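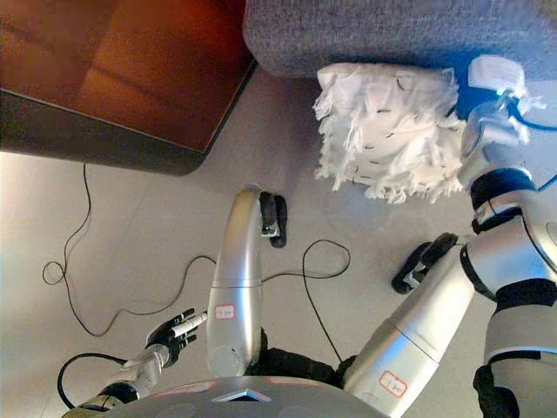

Fig. 1. Dusting station in the mock living room, looking down from the head camera. White duster by the sofa, short white rod in the five-fingered hand.

Site Visit Report: Proltinex Open Day
Intro to Automation, Section 2
Written by King-fai Au
Partner: Krešimir Babić (took the notes on the control part, I did the rest)

Date of visit: January 8, 2019

1. Why we went

The assignment was to visit a place that uses or builds robots and report on one demonstration in detail. We picked Proltinex because they do an open day for students and it's on the bus line. Our first choice was a bottling plant but they never wrote back. Left campus after lunch, got there late, missed most of the welcome talk. So the company history section is short, sorry.

2. The company

Proltinex works on robots for indoor jobs. Cleaning, tidying, fetching. They started out making parts for other companies and still do, the joint rings and housings are their own design. The software that runs the demo is called Cistel. They also have a planner called Fovach but it wasn't running that day, there was only a poster. Krešimir asked if the two work together and the answer was "in July, hopefully."

3. The demonstration

Three stations total. Station 1 was sorting packages, station 2 was a driving base going around cones, station 3 was dusting. We watched station 3 the longest and that's the one this report covers.

The mock living room is one corner of the hall. Gray tile, a gray sofa, a low dark wood piece with a shiny top. The engineer running it was a Ms. Obradović. She said they used to have carpet but the tile is easier to reset between groups.

The robot has more limbs than we expected from the flyer. All silver with black joints, coming off one wide torso. The hands are not the same. A couple of them are plain black grippers with two jaws, and on the left there is a black hand with five fingers. In Fig. 1 the five-fingered hand has the white rod and the duster is over on the other side, in front of the sofa, held by its own white and silver gripper. Ms. Obradović said the mixed hands are on purpose, they want to compare them on the same job before picking.

What the run is supposed to do, from the handout:
- go along the bottom front of the sofa with the duster
- move over to the low wood piece, do the top
- hand over the rod from one hand to another
- back to start position

The sofa part went OK on the run we saw. Slow. Slower than a person by a lot. The duster is a big shaggy thing so it doesn't need to be very exact, which Krešimir thought was kind of cheating but I think its smart. If the tool is forgiving the arm doesn't have to be perfect.

The wood top was harder. The shine gave the vision trouble on the first try and it stopped and waited. They restarted that step and it finished. Ms. Obradović said glossy furniture is the thing they get asked about most by customers.

The handover we only saw once. It got there but with a long pause in the middle where we thought it had crashed. It had not.

4. Control (Krešimir's notes, typed up by me)

- each arm has its own controller, Cistel sits on top and tells them whose turn it is
- the arms don't all move at the same time in this demo. One moves, others hold. Safer for visitors
- the head camera looks almost straight down when it works near the body. Good for seeing the hands, bad for seeing anything further out
- arms block each other in the camera view, so it has to guess sometimes
- log from the test period: 2,876 runs saved, that includes failed ones
- speed limit for open days is 200 millimeters per second at the hand. Normal limit is higher, we didn't get the number

5. Things we noticed

Cables. There are black ones lying across the floor on the left side and another loop near the middle, plus a thin blue one off the duster gripper. For a lab it's fine. For a real living room it would be a problem, a mobile version would have to carry everything inside. I asked and they said the battery is the issue, 33 minutes on the one they tried and then it needs to charge. For dusting a whole apartment that's not enough.

Labels. Some of the arm parts have small white labels on them with red handwriting. I wrote down that I should ask about them and then forgot. Would have been good to know if a small company tracks parts by hand or if there is a system, becuase we covered that in week 4.

Noise. Quieter than the package station. You could talk normally next to it.

6. Connection to class

Task sequencing: the one-arm-at-a-time thing is basically the interlock example from lecture. Each arm waits for a done signal. You pay for it in time.

End effectors: good comparison here. Two jaws = simple, strong, cheap. Five fingers = can hold a thin rod different ways but way more to control. We don't have data on which was better, they said results later.

Sensing: occlusion, reflections. Both from the unit 3 reading and both showed up in one demo.

7. What we would do different

Get there on time. Bring questions on paper. Ask for the handout before the demo instead of after. Also we should of timed the runs ourselves, we only have "slow" and "long pause" and that isn't very useful in a report.

8. Sources

Proltinex open day handout (one page, both sides)
Talk with Ms. Obradović at station 3
Class notes weeks 4 to 6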